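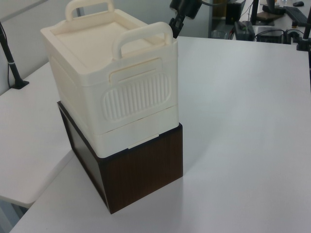
A reader in Camham wrote to us to say that her tower of blocks always falls over when it gets as high as her knee, and she wants to know if gravity is picking on her. Great question! Gravity pulls on everybody's tower in the same way, and once you know what it's up to, you can build much taller ones.

So let's talk about balance!

What is a balance point?

Find a ruler and lay it across one finger. Slide it a little left, then a little right. At first it tips off one side, then the other, and then you find a spot where it just sits there. That spot is under the ruler's center of gravity. Gravity pulls down on every bit of the ruler, all the way along, but the ruler behaves as if all that pull were happening at one single place.

Everything has a center of gravity. Your shoe has one, your cat has one, and so do you (yours is somewhere near your belly button when you stand up straight). A hammer's is close to its heavy metal head, so if you try to balance one on your finger you'll end up with your finger way over at that end. Ask a grown-up before you try it, and keep your toes out of the way!

A donut is really fun, because its center of gravity is in the hole, where there isn't any donut at all.

Why do things tip over?

Imagine a string hanging straight down from the center of gravity with a little weight on the end. If the weight hangs over the part of the floor or table the thing is standing on, the thing stays up. We call that part the base. If the weight hangs outside the base, over it goes!

Try this with your own body. Stand with your heels and back flat against a wall and your feet together. Now bend down and touch your toes without moving your feet. You can't do it, can you? When you bend over in the middle of a room, your bottom moves backward to keep your center of gravity above your feet. The wall won't let it.

Wide and low is steady. That's why racing cars are flat and broad, and why you spread your feet apart on a bus when there are no seats left. Tall and skinny is wobbly, so a pencil standing on its end will fall if you so much as breathe on it.

Stacking things up

When you put one thing on top of another, the two of them work like one bigger thing with its own center of gravity. Put the heavy one at the bottom and the center of gravity stays low. Put the heavy one on top and it climbs up high, and now even a small bump can push it out past the edge of the base. Next time you carry a pile of books, try it both ways, big ones at the bottom and then big ones at the top, and feel the difference in your arms!

The people who run the warehouse at Ondrejka know all about this. They had 2,544 boxes of paint to pile up last November, and every heavy box went on the lowest layer with the light ones above. It took ages, but the piles stood up straight.

The leaning stack

Now for the best trick of all. Take four books that are the same size and put them in a neat pile at the edge of a table. Push the top book out as far as it will go without falling, which is halfway. Then push the top 2 books out together, a quarter of a book's length this time. Next move the top three, by one sixth. Last of all, move all four, by one eighth.

Look at the top book from the side. In a perfect stack, the whole book is past the edge of the table, with no table underneath it! Real books are a bit bendy, so go a tiny bit less each time, or use dominoes or playing blocks. If it crashes on your first go, start again from the top book and work down.

Could you keep going? Yes! With enough books, the stack can reach out as far as you like, but each new book helps less than the one before, so it gets very slow. You would run out of books long before you got across your bedroom.

Words to know

Gravity: the pull that brings things down toward the ground.
Center of gravity: the place where all of a thing's weight seems to be.
Base: the area a thing stands on, including the space between its feet or legs.
Stable: steady and hard to tip over.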